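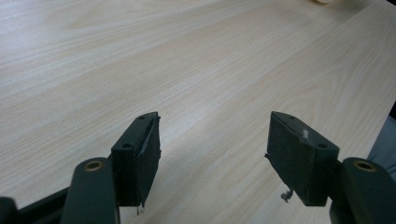
4.2 방문 정비 기록의 분류와 재방문 판정

본 절에서는 Clurndale 지역의 가정과 소규모 사업장을 대상으로 수집한 컴퓨터 방문 정비 기록을 어떤 기준으로 분류하였는지, 그리고 동일 장애로 인한 재방문을 어떻게 판정하였는지를 기술한다. 분석 대상은 가정 40곳과 사업장 40곳이며, 모두 정비 업체 Widell과 연간 유지보수 계약을 맺고 있다. 계약 기간 중 장비를 전면 교체한 곳은 표본 추출 단계에서 제외하였다. 교체 전후의 장애를 같은 장비의 이력으로 묶을 경우 재방문 판정이 성립하지 않는다.

정비 기록은 접수 시스템 Zupan에서 추출하였다. Zupan의 접수 항목은 접수자 서술, 기사 서술, 조치 코드, 종료 시각의 네 필드로 구성된다. 접수자 서술은 고객이 전화로 말한 내용을 상담원이 요약한 것이고, 기사 서술은 방문 종료 후 기사가 직접 입력한 것이다. 두 서술은 일치하지 않는 경우가 많았다. 예를 들어 고객이 "인터넷이 느리다"고 신고한 건의 기사 서술에는 저장장치 불량 섹터, 백신 프로그램 중복 설치, 공유기 펌웨어 오류가 모두 나타난다. 따라서 원인 분류에는 기사 서술만을 사용하고, 접수자 서술은 증상 분류에만 사용하였다.

조치 코드는 분석에서 보조 변수로만 취급하였다. 현행 코드 체계는 청구 목적으로 설계된 것이어서 운영체제 재설치와 사용자 프로필 복구가 하나의 코드로 처리된다. 두 조치는 소요 시간과 자료 손실 위험이 다르고, 이후 발생하는 문의의 성격도 다르다. 재설치 후에는 프린터 드라이버와 메일 계정 설정에 관한 문의가 뒤따르는 반면, 프로필 복구 후에는 권한 오류와 바탕화면 경로 불일치가 주로 보고된다. 이를 구분하기 위해 기사 서술에서 설치 매체, 백업 위치, 복구 대상 폴더에 관한 표현을 추출하여 별도의 세부 코드를 부여하였다.

원인 범주는 저장장치, 전원 및 냉각, 네트워크, 운영체제, 응용 프로그램, 주변기기, 사용자 설정의 7개로 정하였다. 범주 간 경계는 3장의 그림 4에 제시한 판정 순서를 따른다. 판정 순서의 원칙은 하위 계층의 결함이 확인되면 상위 계층의 증상을 그 결과로 간주하는 것이다. 저장장치 오류가 기록된 건에서 응용 프로그램의 비정상 종료가 함께 서술되어 있으면 저장장치 범주로 분류한다. 다만 기사가 하위 계층의 점검 결과를 명시하지 않은 경우에는 이 원칙을 적용하지 않고, 서술에 나타난 가장 구체적인 원인을 채택하였다.

분류 작업은 Gintarė Kalniņš와 Kristaps Mägi가 독립적으로 수행하였다. 두 분류자는 상대방의 결과를 열람할 수 없는 상태에서 전체 기록을 한 차례 분류한 뒤, 불일치 항목만을 모아 Gorazd Georgiev에게 전달하였다. 불일치는 운영체제 범주와 사용자 설정 범주 사이에 집중되었다. 자동 업데이트가 중지된 상태로 장기간 사용된 장비가 대표적이다. 업데이트 중지가 사용자의 의도적 설정인지, 이전 정비 과정에서 변경된 값이 복원되지 않은 것인지를 기록만으로는 구분할 수 없었다. 이러한 건은 운영체제 범주로 통일하고 별도의 표지를 남겨 민감도 분석에서 제외할 수 있도록 하였다.

재방문은 동일 장비에서 동일 원인 범주의 장애가 4주 이내에 다시 접수되어 기사가 현장을 방문한 경우로 정의한다. 기준 시점은 이전 건의 접수 시각이 아닌 종료 시각이다. 부품 수급으로 인해 접수와 종료 사이의 간격이 길어지는 건이 있고, 접수 시각을 기준으로 삼으면 수리가 끝나기도 전에 관찰 기간의 상당 부분이 경과한다. 전화 안내로 종결된 재접수는 재방문에 포함하지 않았으나, 전화 안내 이후 결국 방문이 이루어진 건은 최초 재접수 시각을 기준으로 포함하였다.

장비의 동일성은 자산 번호로 확인하였다. 사업장의 경우 자산 번호가 본체 뒷면에 부착되어 있고 계약서의 목록과 대조가 가능하다. 가정의 경우 자산 번호 부여가 불완전하여, 원격 점검 도구 Lallalero가 수집한 메인보드 식별자를 대체 키로 사용하였다. Lallalero가 설치되지 않은 가정용 장비는 기사 서술에 나타난 기종과 사용 장소를 기준으로 수작업 대조하였다. 한 가정 안에 같은 기종이 복수로 존재하여 대조가 불가능한 건은 결측으로 처리하였다. 결측 건의 원인 범주 분포를 확인한 결과 주변기기 범주의 비중이 높았는데, 이는 프린터와 외장 저장장치가 여러 본체에 번갈아 연결되는 사용 환경과 관련된 것으로 보인다.

예방 점검 중에 발견된 결함의 처리에 대해서도 기준이 필요하였다. 사업장 계약에는 정기 점검이 포함되어 있으나 가정 계약에서는 선택 사항이다. 정기 점검에서 발견되어 즉시 조치된 결함을 장애로 집계하면 사업장의 장애 빈도가 과대 추정된다. 반대로 이를 모두 제외하면 점검이 없었을 경우 장애로 이어졌을 결함이 누락된다. 본 연구에서는 사용자가 증상을 인지하고 있었다는 서술이 있는 경우에만 장애로 집계하였다. 냉각팬 소음이나 부팅 지연처럼 사용자가 인지하면서도 신고하지 않은 증상이 여기에 해당한다. 먼지 제거, 임시 파일 정리, 백업 일정 확인과 같은 통상적인 점검 작업은 집계에서 제외하였다.

기록의 품질은 기사에 따라 차이가 있었다. 일부 기사는 점검 순서와 측정값을 상세히 남겼으나, 다른 기사는 "정상 작동 확인"과 같은 결과만을 입력하였다. 후자의 경우 원인 범주를 확정할 수 없어 부품 청구 내역을 참조하였다. 부품이 청구되지 않았고 서술에서도 원인을 추정할 수 없는 건은 미상으로 분류하였으며, 미상 건은 재방문율의 분모에는 포함하되 범주별 비교에서는 제외하였다. 기사별 서술 길이를 공변량으로 투입한 모형은 4.3절에서 다룬다.

개인정보의 처리는 다음과 같다. Zupan에서 추출한 원자료에는 고객 성명과 주소, 경우에 따라 기사가 메모한 계정 정보가 포함되어 있었다. 추출본은 Widell 사내에서 Zhiqiang Yao가 비식별화하였고, 연구진은 비식별화가 완료된 파일만을 전달받았다. 계정 정보가 서술 필드에 평문으로 입력된 관행은 본 연구의 분석 대상은 아니나, 소규모 정비 업체의 기록 관리에서 별도로 검토할 필요가 있다.

이상의 기준에는 몇 가지 제약이 따른다. 첫째, 고객이 동일 장애를 다른 업체에 의뢰한 경우 재방문으로 포착되지 않는다. 연간 계약 고객만을 대상으로 하였으므로 그 빈도는 낮을 것으로 예상되나 확인할 자료가 없다. 둘째, 간헐적으로 발생하는 장애는 관찰 기간을 넘겨 재접수될 수 있다. 전원 및 냉각 범주의 장애는 실내 온도의 영향을 받으며, 2월에 종료된 건은 난방 조건에서만 관찰되었다. 셋째, 가정과 사업장은 장비의 연령 구성이 다르고 하루 사용 시간도 다르므로 두 집단의 재방문율을 단순 비교해서는 안 된다. 4.3절의 모형에서는 장비 연령을 통제하였으나 사용 시간은 Lallalero 설치 장비에 한하여 반영하였다.

같은 호의 다른 글
- 소규모 사업장의 백업 주기와 복구 실패 요인 (Qusai Chidiac)
- 원격 점검 도구의 경보 임계값 설정에 관한 연구
- 가정용 공유기 펌웨어 관리 실태
- 정비 접수 서술의 자동 요약: 용어 불일치 문제
- 유지보수 계약 유형에 따른 부품 재고 운용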